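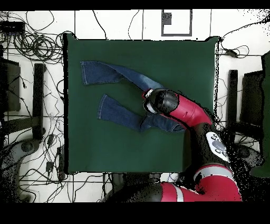 2024-06-17. Monday at the conservation bench, Laxdal gallery loan. The Preslow seascape is back with its third opinion on the varnish, which agrees with neither of the first two. Sólveig wants the sky to come up cooler. I tried a few blues on card, and the closest is the faded patch on the thighs of those jeans on the green mat, a pigment no supplier lists. Swab test 9 lifted the yellow cleanly. Test 8 lifted my confidence.
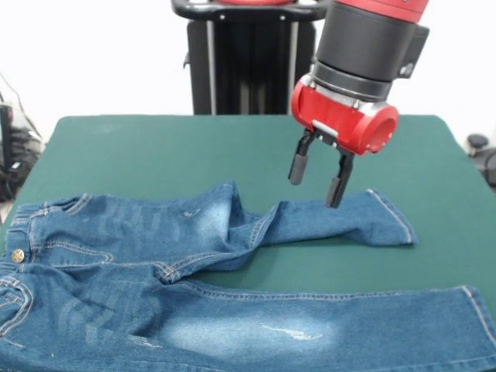

Frame next. Valdemar found a Brudura label under the backing paper, so the February catalog entry is wrong and someone gets to tell the lender. Gilding loss is worst at the lower left corner. For the wall behind it he wants a dark green, near enough the tabletop under the light-wash denim, and I can live with that. Wurkasar quoted 3000 for the glazing, 2 weeks, crate not included.

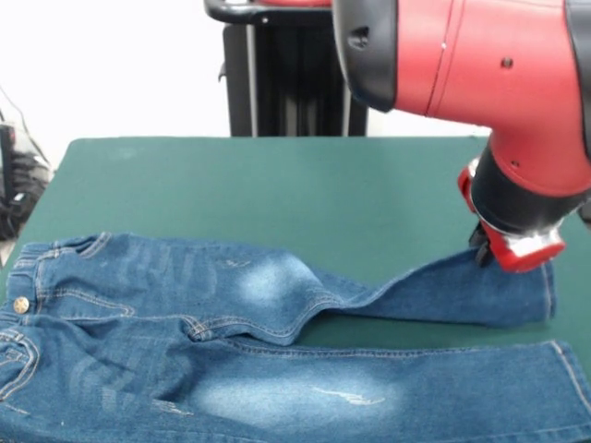 Still to do
Retest the varnish at the signature, small swab.
Ask Sólveig which sky she meant.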